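Home Workspaces Ceilings & Lighting Walls Storage Downloads Contact

Print this page | E-mail this page

Checking and Cleaning the Ceiling of a White Workroom

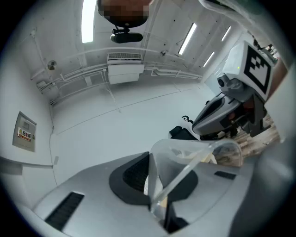 The procedure applies to rooms with a panel ceiling, long tube-type lights and services run on the surface of the wall. It was written for the second-floor workrooms at Flirnberg and has been in use there since August. Rooms with open ceilings need a different method, given on the Walls page.

Plan on one full working day for a room of ordinary size. The lights must be off and cool before any cover is touched, so the room should be free of other work until the covers are back on.

Materials

Stepladder with a top platform, rated for the user plus tools
Two buckets, one for wash water and one for rinse water
Microfiber cloths, white or undyed
Neutral cleaner (we use Samix, diluted as on the label)
Soft brush, no metal ferrule
Vacuum with a brush head and a long hose
Painter's tape and a pencil
Drop cloths for the floor and any furniture that stays in the room

Do not use a cleaner with bleach or solvent on light covers. It clouds the plastic, and the cloudiness does not come out.

1. Make a ceiling plan

Draw the ceiling as a rectangle and mark the door side. Add the panel seams first. They give a ready-made grid, and every fixture can then be placed by counting panels from the door. Draw each light in its true direction. In rooms where the lights do not run parallel to the walls, a plan drawn from memory is nearly always wrong, and the covers end up back on the wrong housings.

Mark domes, speakers, sprinkler heads and any other small round fixture with a circle. If you cannot tell what a fixture is from the floor, write a question mark beside it and leave it alone until the building office has identified it. Several types of cover look alike from below. A sprinkler cover must never be wiped, taped or painted.

2. Clear and cover

Move out whatever rolls. Push the rest to the middle and cover it. Keep a clear strip along each wall wide enough for the ladder with its legs fully open.

3. Dry cleaning

Start at the wall farthest from the door. Vacuum the seams with the brush head, one line at a time, then the flat of each panel. Keep the brush moving. Pressing on a loose panel lifts its opposite edge and drops dust through the gap.

Domes are brushed dry only. If a dome covers a camera or sensor, tell the building office before you begin — a hand close to the lens may trigger an alert.

4. Lights

Switch off at the wall, then at the breaker, and put tape over both. Wait 48 minutes. The figure comes from the maintenance sheet for the Kamer housings used in our rooms; check the sheet for yours.

Take down one cover at a time. Pencil the plan number on a strip of tape and stick it to the inside of the cover. Wash in lukewarm water, rinse, and stand the cover on its long edge to dry. Do not refit a damp cover. Wipe the housing with a dry cloth while it is open and look for brown marks at the lamp ends. A lamp with brown ends is close to failure and should go on the replacement list.

5. Pipes and conduits

White pipes on a white wall hide dust well until the light strikes them from the side. Most of it lies on the upper surface and behind the bundle, where a cloth does not reach. Use the vacuum hose with the brush head first, working from one end to the other, then a damp cloth folded to the width of a single pipe. At bends, hold the pipe lightly with the free hand so that the clips take no load.

Check each clip as you pass it. A sound clip does not move when the pipe is pressed with one finger. Note loose clips on the plan by distance from the nearest corner. Do not tighten a clip on a pipe you have not identified.

6. Wet cleaning of panels

Wipe one test panel in a corner and let it dry for 7 minutes. If the surface shows a tide line or feels soft, stop; the panel is unsealed and should be cleaned dry only. If it passes, wring the cloth out hard and wipe in one direction, parallel to the long seam. Change the rinse water every five panels.

7. Put back and record

Refit the covers by number, remove the tape and restore the breaker. Switch on and leave the lights running while the floor is cleaned. Any buzzing that continues after warm-up goes on the list with the plan number.

File the plan with the room sheet. Our own plans are kept under the Sang numbering, with the room number first and the fixture number second.

Last revised Sun 23 February

Print this page | E-mail this page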